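Club night again and I am shattered, but I want to get this down before I forget it all. Got there at 4 and Kanako already had the table dressed, green cloth on, black backdrop up behind it (creased, and Ginette had Opinions about the creases, but none of us owns a steamer so creased it stays).

The job this month is the tea table task. Bowl of pretend cakes in the middle, both hands on the go, and everything has to end up where the card tells you. Sounds like something you'd give a toddler! I did the driving for the first lot and Akihiko sat at the laptop calling out the card. My trouble is the right hand. I keep opening the finger and thumb far too wide and then dithering over the bowl while I decide which cake I fancy, and all that dithering gets saved along with everything else. Mio says I drive like her dad parks. Osamu was standing right there, poor man.

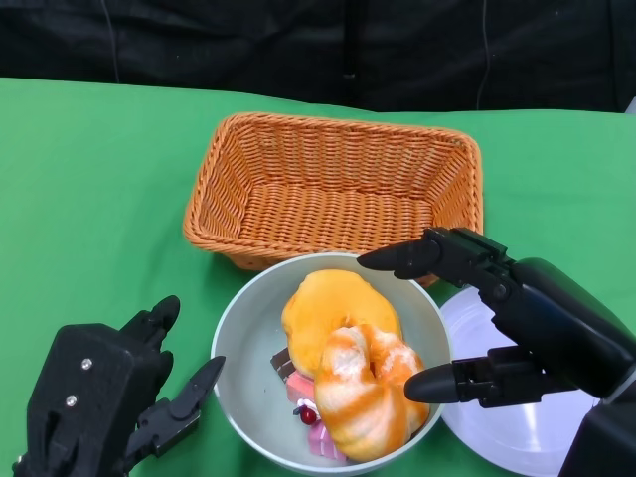

The twisty orange and white pastry is my nemesis. The yellow ring is lovely, you can get a thumb right into the middle of it, but the twist has no sensible place to hold and if you pinch one end the whole thing swings round. I got it out cleanly on my third go and made a noise I'm not proud of. Akihiko wrote it down in the log, the noise I mean, under "remarks".

We did 50 goes before the break, which is our best yet, and Ginette wants 200 by the end of October so we can start training over half term. I think she's dreaming but I didn't say so. Mio thinks we should have a go at swapping the cakes about more between runs, or the thing will only ever learn our one bowl in our one spot, and I'm with her on that. Kanako would rather finish the set as it is first. They went back and forth for a good 10 minutes and then the kettle boiled and we all wandered off.

Real cake at the break, by the way! Lemon, from Osamu, very squidgy. I had two slices and then had to go back and stare at the toy ones.

My shoulders ache from holding my arms up. Next time I'm doing left hand practice only, and I must remember to bring the spare extension lead back, it's still in the boot of the car.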